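Skedthorpe Community Help > Home and Garden > Sheds, garages and workshops

Stopping a shed floor from sweating in winter?

Posted by mudlark_80, 6 January 2024

Hello all, first time asking on here so be gentle. We moved into the end house on Elmont Lane last March and inherited a big old shed with a concrete floor. I want to use it as a proper workroom, but every time we get a mild day after a cold spell the concrete goes dark and wet all over, and my hand tools have started to rust. I've had a quote of 1,694 pounds from a firm to dig it out and put in a new slab with a membrane, and I nearly fell over. Is there anything cheaper that works? The roof doesn't leak, I've been in there in heavy rain with a torch and checked.

3 replies

Posted by Bakos Bob

Don't dig anything up yet! Tape a square of clear plastic to the floor, all four edges, and leave it a couple of days. If it's wet on top, that's the air in the shed dropping its water on the cold floor. If it's wet underneath, it's coming up through the concrete and you've got a different job on your hands.

Mine was wet on top. I put down foam board, then chipboard, then cheap wood-effect planks over the lot, and it's been fine for three winters now. The whole floor cost me 221 pounds, and I had planks left over for the hallway. I do keep a mat down where I work (they scratch if you so much as look at them). 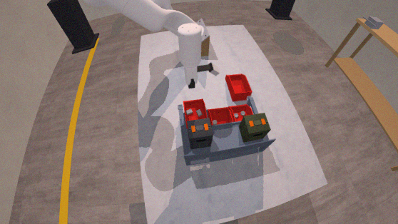 Posted by heronsgate

What Bob said about the plastic, yes, but please sort the air out too or you'll only move the problem into the corners. I lost a lovely set of chisels that way and I'm still cross about it.

I fitted two vents, one low and one high on the opposite wall, 22 pounds the pair from Delumell, and I stopped using the gas heater, which chucks out loads of water. Get everything up off the floor as well, and pull it all a bit away from the walls. A bench with open legs is much better than a cupboard for this as the air can get right underneath.

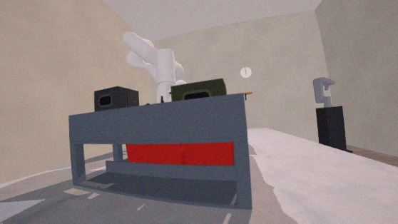 I'd also wipe your tools over with an oily rag before you shut up for the night, and keep the good ones indoors till you know what you're dealing with. If you do go for boards on top, leave a gap all the way round the edge, about a finger's width, and cover it with a bit of skirting. I didn't the first time and the whole lot came up in a hump by the door!

Posted by tin_lid

just get a dehumidifier mate. got one in mine, empty it every other day, job done. bit pricey on the electric though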